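### 4.2 Perception on a printed, non-flat surface

The planner in Section 3 assumes that every object rests on a known plane. This holds on a bare table and fails on cloth. Where the material is folded over, the local surface sits higher than the fitted plane, and a grasp height computed from the plane alone sends the fingers into the fabric. Printed cloth adds a second problem. Our segmentation model was trained mostly on plain backgrounds, and on a night-sky print it proposes masks for things that exist only as ink: a bright band of cloud, the edge of a hill, a patch of foliage.

We changed two parts of the perception stack to deal with this. First, the single plane fit was replaced by a coarse height map, updated before each grasp from the depth image. Cells covered by an object mask are filled in from their neighbors, so that a block on the cloth does not raise its own support height. Second, each proposed mask is now checked against the height map. A mask with no measurable rise over its surroundings is treated as print and dropped. The check is simple and runs on the CPU. Its main weakness is thin objects. A flat plate or a thin rod may rise only slightly above the cloth, so we keep a short list of known thin items that skip the check and are accepted on shape alone.

The workspace in Figure 5 was used for all trials in this section. It was laid out by Nghĩa Phùng, and the cloth was left with its folds in place between trials. Camera calibration was handled with Skinik, our in-house tool, and motion requests went through the Wuvberg planner without changes to its collision margins.
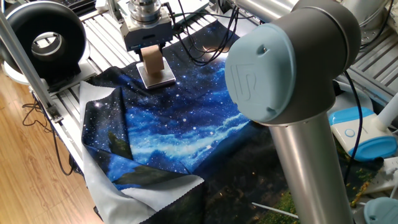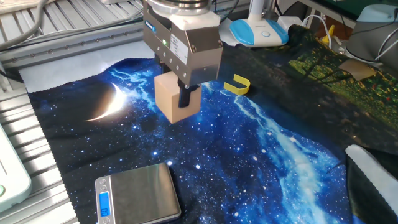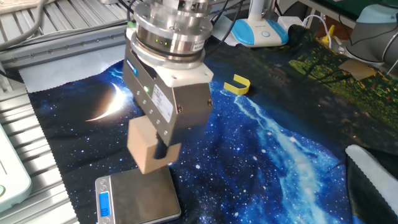
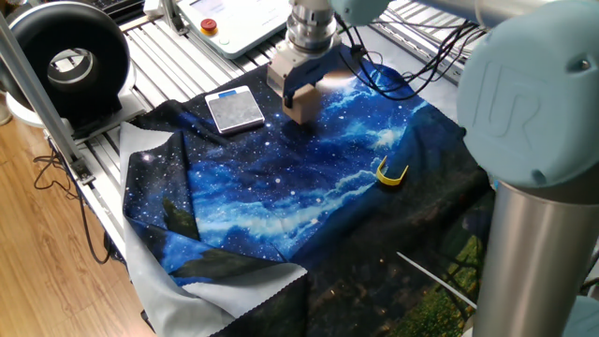 **Figure 5.** Workspace for the cloth trials, with the night-sky print covering the table. The second and third pictures show a block held in the gripper.

Placing on the scale needs separate handling. The weighing platform is a raised, reflective surface, and depth readings on bare metal are noisy enough that the height map often has holes there. We therefore store the platform height in the object model and use the depth image only to find the outline of the scale. The place motion has 2 stages: a position-controlled approach to a point over the platform, then a slow descent that ends when the measured force passes a threshold. The gripper opens only after the force signal has settled. Without this wait, the controller sometimes read the end of the descent as contact and let go early - a fault that took us some time to find, because the logs recorded the release as normal.

We ran 566 grasp attempts with the full stack. Most of the remaining failures fall into 2 groups. In the first, the target lies next to a fold and the filled-in cells take their height from the wrong side of it. In the second, the fingers pinch a little fabric together with the object and drag the cloth during the lift. The height map is stale from that moment on, and the next grasp fails unless a new depth image is taken. Forcing an update after every lift removes the follow-on failure but not the drag.

Tâm Giáp suggested detecting drag directly by comparing the print before and after each lift, with the stars as tracking features. We have a working version in the Cernley branch of the code but did not use it for the results reported here.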